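Ticket 703 - Bralham office, pet door badge reader
Status: open again
Opened 2018-01-20

Reader on the second floor lets staff in but not their dogs. The Rokton collar tags worked until the handbook changed and every dog needed a renewed vaccination form. Forms went in. Tags stayed dead, except for one beagle who left the company in June.

Tried: re-enrolled all tags, restarted the reader, moved the dog list to the Mandagi server. The list now shows 98 dogs. We have 15.

Update: deleted the duplicates. Reader beeps politely and stays shut.
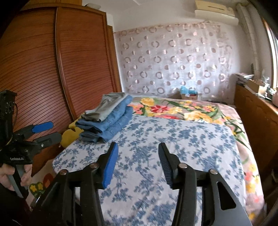
Kiri Mudgway: Check the expiry field. Tutinthorpe had the same trouble - the import reads a blank date as expired. Fill it in and sync again.

Filled in, syncing. Beagle still has full access.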